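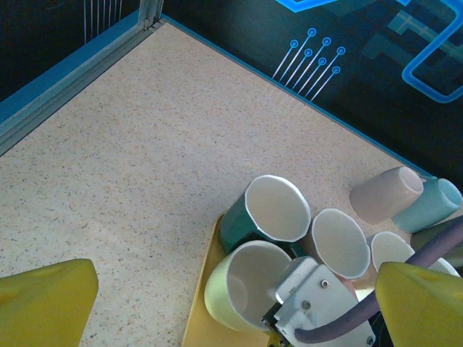

Kirnum cups with the yellow tray, colors as delivered.

Kirnum Cup and Tray Set review: is it worth 30 dollars?

Posted in Kitchen, Tableware
Reviewed by Henok Alemayehu

I bought this set in December with my own money, which I mention up front. Kirnum did not send it to me and has never answered an email of mine. I wrote twice.

The set is a bunch of colored cups with white insides and one yellow tray to carry them on. It costs 30 dollars. The product page has 1286 reviews on it, nearly all of them glowing, and a fair share of those say "so cute" and then stop. I read a lot of them before ordering and came away knowing almost nothing about what the cups are like to drink from. So I have tried to write down the stuff I wanted to know.

Colors

Kirnum gives the colors names that I refuse to type out. In normal words you get a dark teal green, a pale yellow-green, a pale pink, a light blue-gray and so on. They are nice colors. I had expected them to look cheap next to the website photos and they don't. The teal is the strong one of the bunch and the rest are soft, and in my house that means everybody reaches for the teal and there is a small fight about it.

The pale ones are harder to tell apart than you would think. Part of the sales pitch is that each person has their own color and you stop washing extra cups. That works in daylight. In the evening, with one lamp on, my wife and I have mixed up the pinkish ones more than once. If you want cups for telling people apart, you want red, blue, green and black, and Kirnum doesn't make those.

White on the inside is a good choice for milk and water and a bad one for tea. I drink black tea, a lot of it, and by the second week my cup had a tan ring that a sponge did not lift. Baking soda did. I would not call that a defect, as any white cup will do it, but the product page says "stain free" and I don't know what they think that means.

Drinking from them

They hold a normal amount. The page says 14 ounces, and mine hold 14 ounces if you fill them right up to the brim and don't plan on moving. A real serving is less. Every cup maker does this and I am tired of it, but I can't mark Kirnum down for it alone.

The rim is okay. I don't notice it, and that is all I ask from a rim. There's no handle, so anything hot has to sit for a while before you pick it up. I use mine for cold drinks now, and for tea once it has cooled down.

Stability is where I started to lose patience. They're light. An empty one goes over if you catch it with your sleeve or set the tray down a bit hard, and once one goes it tends to take its neighbor along. Full, they are fine. I have carried full cups from the kitchen to the back steps many times with no trouble. It is the trip back, with everything empty, that ends up with cups on their sides. My old set, the Devari one that cost 14 dollars from a grocery store, had thicker bottoms and stayed put. The Devari cups were also ugly, I'll admit.

Washing

"Tested to 3000 dishwasher cycles," says the box. By whom? In what machine? Top rack or bottom? I asked that in my first email. At one load a day, 3000 cycles is more than eight years, and the company's own site says it opened two years ago. Maybe a lab somewhere ran a machine day and night. It's possible. I would like to see a name.

What I can tell you is what happened at my sink and in my machine, top rack, normal cycle, most days since December. The colors look the same to me as they did when I opened the box. Nothing has cracked. The bottoms have a little hollow that catches water, so when you open the door and pull the rack out, each cup tips a spoonful of gray water onto whatever is below it. You learn to wipe them first. This is annoying every time.

By hand they are easy. My hand fits all the way in, and I have large hands.

Stacking

They stack, sort of. The page shows a neat tower. In my cupboard two or three in a stack is fine and after that it leans. They can also stick together if you put them away damp, and then you're twisting one out of another over the sink. I gave up on the stack and keep them side by side, which takes up most of a shelf.

The tray

Now the part I thought I would throw out. I had the tray down as filler, the kind of thing that goes in the box so the box looks bigger. I own too many trays. I was ready to write a mean paragraph.

It's a good tray. Plastic, rectangular, rounded corners, in a soft butter yellow somewhere on the way to mustard. The floor of it is smooth and flat and there is a raised rim that your fingers can find without looking. The finish is mostly matte and hides fingerprints well. It wipes clean with one pass of a cloth. It doesn't flex when you lift it with one hand, and I tried that with full cups over my own floor.

My complaints about it are smaller. There are no handles, only the rim, so with a heavy load you need both hands and a bit of care in doorways. The smooth floor also lets cups slide. If you tilt it even a little, they all move toward the low side together. A thin rubber mat would have fixed that. I cut a piece of shelf liner to fit and haven't had a slide since, but I was hoping not to be doing crafts with a 30 dollar purchase.

I also don't love the yellow next to the yellow-green cup. My wife says I am imagining a problem.
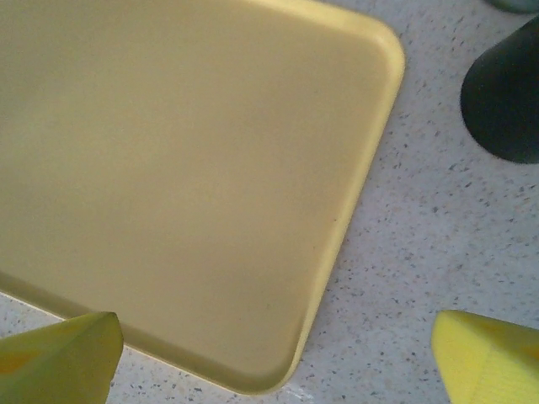 Sajib Miah wrote in to say that he bought the same set for his mother and that she gave the cups away inside a month and kept the tray. She uses it for sorting lentils, he says, and for rolling out small pieces of dough, and in the summer it goes outside with cut fruit on it. He thinks I'm being too easy on the price, and that if Kirnum sold the tray alone for half as much they would never move another cup. He also asked if I'd had any trouble with turmeric. His mother's tray doesn't show it. The cups, before they left, did.

I haven't tried turmeric on purpose. I did leave a curry spoon lying on the tray overnight and it came off with dish soap in the morning. On a yellow tray I might not see it anyway, so take that for what it's worth.

On selling the tray alone, I looked. Kirnum doesn't. There is a "replacement parts" link at the bottom of their page and it goes to a form, and the form goes wherever my emails went.

Compared with the others

I've had three sets like this one over the years, so a quick run through.

Devari: 14 dollars, ugly, heavy, no tray. Mine lasted until I moved and lost the box. If you only care about having something to drink from, buy these and stop reading.

Ladeo: close to the Kirnum in price when I bought it, with a lidded jug. The jug leaked at the lid from the first day. The cups were fine. They scratched faster than I liked, and you could see the scratches against the light.

Kirnum: best looking of the three, best tray (the only tray), lightest cups. Middling value.

A friend keeps telling me to try Mengal, and I might, but their set is mugs with handles and I think that is a different purchase.

Who should skip it

If you have a cat that walks on tables, skip it. An empty cup will be on the floor by lunch. If you drink mostly hot tea or coffee, also skip it. If you already own a tray you like, I can't see the reason to spend 30 dollars here, and I'd get the cheap heavy ones.

If you eat outside a lot, have kids who drink milk and water, and need a tray, then okay. It's a reasonable buy at full price and a good one on sale. I have seen it drop once, in the evening, and it was back up by the next morning. I don't know what that was about.

What I'd change

Heavier bottoms on the cups. Flatter undersides, so they drain. A mat for the tray, or some kind of texture on the floor of it. One more strong color to go with the teal. And take the 3000 off the box until somebody can say where it came from.

Score

Cups: 5 out of 10
Tray: 8 out of 10
Box copy: 2 out of 10
Overall: 6 out of 10

I was going to give it a 5 overall and moved it up after using the tray every day for a month. It might move back down. If a cup cracks or the color starts to go, I'll add a note here with the number of washes, which I'm keeping on a piece of paper taped inside the cupboard door.

Update: the tea ring is back. Baking soda again, a bit more rubbing than last time. Score stays as it is for now.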